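How do I clean old sea snail shells without wrecking the color?

Benjie Belmonte
Hi all, hoping someone in the Drornside shell crowd can help. My aunt left me a shoebox of shells she picked up over the years, mostly cowries and whelks plus a few cone shells, and I've gotten a bit hooked on figuring out what they are. Trouble is, a lot of them have a chalky white crust on the outside and a couple still smell pretty ripe. I've read bleach, I've read vinegar, I've read bury them in the yard – everybody says something different. I don't want to strip the pattern off before I can identify them. Her paper labels are in the box too, and I'd like to keep each one with the right shell.

Angelica Bautista
Put the vinegar away! Shell is mostly calcium carbonate, so acid eats the shell right along with the crust, and once the gloss on a cowrie is gone you can't get it back. I soaked 13 of mine the first summer I collected and they all came out looking like old soap. Start with plain water and a soft toothbrush, and pick at the crust with a dental pick while it's damp. Keep bleach away from the cowries completely.

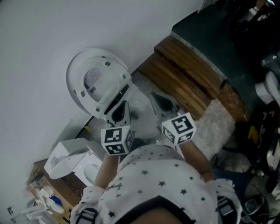
How long can a whelk sit in bleach?

I give mine 20 minutes in half bleach, half water, then rinse and look. If there's still that brown skin on the outside you can put it back in, but think first, that skin (the periostracum) is part of the shell as the animal made it and some people want it left on. I leave it on one from each batch.

For the smelly ones, freeze them overnight in a bag, thaw, and pull out whatever you can with a bent wire. Then let water run through for a good while. My worst one took 3 rounds.

Oh, and the labels! Write a number on a slip, write the same number on the label, and keep the slip beside the shell the whole time it's being cleaned. A shell with no locality is just a pretty thing on a shelf, so I'd fuss over the paper more than the crust.

marikar
mineral oil, tiny bit on a cloth. makes them look great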